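Ticket: Arm goes to protective stop on descent to countertop, no visible contact
Product: Bimov motion controller, simulated target
Scene package: Telwood kitchen, red cabinet variant
Opened: 27 January 2025
Reporter: Kinga Illés
Assignee: Yen-ting Yang
Status: Resolved, scene package patched
Shares: 4

Summary from reporter: The arm enters protective stop in the final descent toward the counter. The viewer shows clear space between the fingers and the surface when the stop is raised. The same task passed on the previous scene package with the same controller build.
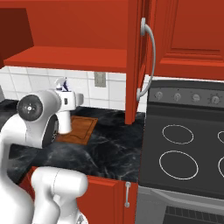
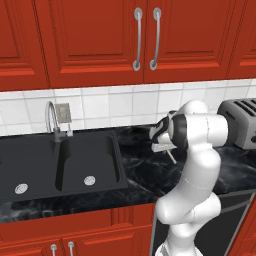 Working positions in the Telwood kitchen. First render: gripper at the cutting board. Second render: gripper to the right of the sink.

Initial report (Illés)

The task is the Wamulier counter sequence. The episode limit is 3000 steps. On the run I used for this ticket the stop came at step 2645, in the descent phase by the sink. The controller log has the usual three lines:

 descent: target z accepted
 wrist: external force above limit
 state: PROTECTIVE_STOP

Clearing the stop and resuming raises it again immediately. Moving the target up by a small amount lets the descent finish, but then the fingers close above the surface and the pick fails. Restarting the viewer makes no difference.

I ran the batch overnight to get a failure list. 89 episodes ended in protective stop, all in descent. None stopped during the approach or while the arm was passing the cabinet door. List attached.

Update 1 (Yang)

Reproduced with the reporter's seed. Same step, same log lines.

Checked first, all normal:

- Wrist force zeroing. Reads zero within noise in free space, before and after the approach.
- Gripper payload setting. Matches the model.
- Joint limits. No joint near its limit at the stop.
- Controller gains. Unchanged from the build that passed.

I then raised the force limit to see whether this was a spike or a steady load. It is steady. With a higher limit the arm keeps pushing and the reading climbs as if the fingers were pressing on something rigid. The height at which the reading starts does not change with speed. That points to geometry and away from the filter.

Please do not use the higher limit as a workaround. It hides real contacts, and configurations from this scene do get copied to hardware benches.

Update 2 (Illés)

Understood, limit left at default. One more data point: I see the same stop over the cutting board, with the upper cabinet door open or closed. I had suspected the door at first because its hinge was edited in the same package. I ran the board descent with the door removed from the scene and got the same result, so the door can be dropped from the list.

Update 3 (Yang)

Contact dump taken one step before the stop. The contact pair is finger and countertop. The contact normal is straight up. No contact with the board, the sink, the faucet or the toaster is reported.

Displaying the collision shapes over the visual meshes gave the answer. The marble countertop now has a single convex hull as its collision shape. In the previous package it was a set of separate boxes placed around the sink cutout. Two consequences:

1. The hull spans the cutout. A test sphere dropped over the right basin comes to rest at counter height with nothing drawn beneath it.
2. The top of the hull lies 4 mm above the visual marble. It has to enclose a raised strip at the rear of the mesh, under the backsplash, and the hull was fitted flat across the top.

The second point accounts for the stops beside the sink. On the board, the fingers are meant to come down along its edge and close at marble height, so they meet the same surface.

The approach phase stays well above this height, which fits the failure list.

Update 4 (Yang)

Source of the change found. The scene export script falls back to a convex hull when it cannot find the named collision group. The countertop group was renamed during the marble material update and the script still looked for the old name. It writes a warning, but the warning goes to the export log and the build does not read that file.

Fix, in the order applied:

1. Restored the group name on the countertop asset.
2. Re-exported the Telwood kitchen and confirmed the box set is present.
3. Changed the export script so a missing collision group is an error. A hull must now be requested by name.
4. Added the sphere drop over each basin to the package checks. The sphere has to reach the basin floor.

No change to the Bimov controller. The protective stop did what it is specified to do with the contact it was given.

Update 5 (Illés)

Installed the patched package and reran the failure list with the original seeds and the default force limit. No protective stops in descent. The fingers reach marble height in both positions.

A few episodes still end at the step limit without a completed pick. Those are slow regrasps on the thin stick object and they were present before this fault. I have opened a separate ticket and would prefer they are not discussed here.

Open item: the Yuen kitchen uses the same export script. Yen-ting to check its counter and shelf collision groups before the May package.

Update 6 (Yang)

Yuen checked. Counter is correct. One shelf had fallen back to a hull in the same way, with no effect on current tasks because the shelf is a plain slab. Renamed and re-exported anyway. Closing.

Resolution: scene asset fault, collision shape
Workaround: none recommended, update the package

3 comments

dmk_bench
Same symptom here on a modified Telwood with a different counter. The sphere test found it in a minute. Worth putting in the setup guide.

rowan.t
Does the error in step 3 also fire for assets with no collision group at all? We have decorative items like the outlet plate that are meant to be visual only.

Yen-ting Yang
@rowan.t No. Mark them visual-only in the asset file and the script skips them. Without that mark the export will now fail and give the asset name.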